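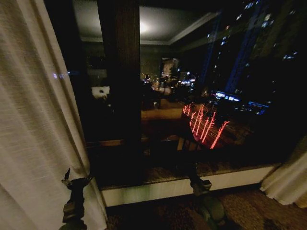

SKUNTON, March – Thibodeau has finished fitting new curtains in the guest rooms of Skivside, its hotel on the Imthorpe side of the city. The work covered 18 rooms and used 400 yards of fabric. It took almost 3 months, and the hotel stayed open throughout.

Each room has a pair of full-length curtains in a pale, plain cloth, hung to the sides of the window so that the glass stays clear. The dark brown window frames and the white sills were kept. So were the patterned brown carpets, which were cleaned once the fitters had moved on to the next floor.

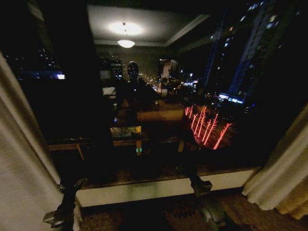
Guests had asked for two things in comment cards over the past year: curtains that close fully at night, and an easier way to keep the city view in the evening. The new pairs run on a wider track and overlap in the middle when drawn. Ceiling lights can now be switched off from the bed as well as from the door.

The old curtains were taken down floor by floor and sorted at the hotel laundry. Those in good condition have gone to a furniture reuse store in Imthorpe. The rest were cut up for cleaning cloths. 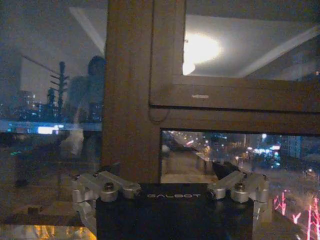 Window frame and ceiling light reflected in the glass, Skivside.

Rooms with the new curtains can be booked now at the usual rates. Thibodeau plans to start on the ground-floor lounge and breakfast room next, with work limited to the hours after 2 p.m.

Press inquiries: Thibodeau press office, Skunton.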